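How to log an intertidal walk so the records are worth keeping

Mon 20 September

Low tide does not care about your handwriting. I have come home from Candwood with a page that said "crab, brown?, near rock" and nothing else, and there are a lot of rocks at Candwood. What follows is the method Nele Böttcher and I use now.
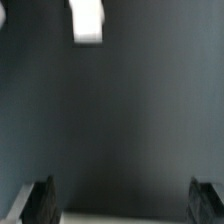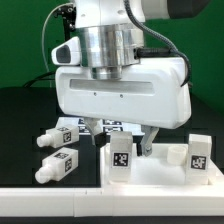

First, a close view of a smooth gray surface; second, a robot arm over a tabletop, green backdrop behind.

Before you go

Check the tide table twice. Aim to be on the shore an hour before the lowest point. Rule your notebook into columns the night before: time, zone, species, number, notes. Use pencil. Ink and seawater have never got along.

On the shore

1. Start at the water's edge and work back up. The low zone is the first to disappear.

2. Lay a 60-foot line and walk it slowly. Look a foot either side and resist the lovely anemone that is three feet away - it can go in the notes.

3. Write down what you saw before you write down what you think it was. "Small, green, five-sided shell, ran at me" can be checked later. "Probably a shore crab" can't.

4. Stop at 14 minutes per line. Mohammed-Awal Amissah once spent a whole tide on one pool and was very happy, but we got one pool.

5. Turn every stone back the way you found it, gently. Things live on both sides.

Back home

Type up the same day, while you can still read "limpt x lots." Put a question mark by any doubtful name and leave it there. Our list stands at 1,396 records, and the question marks are the part Auður Mikkelsen trusts most.

Next lines go down in October. Bring your own pencil.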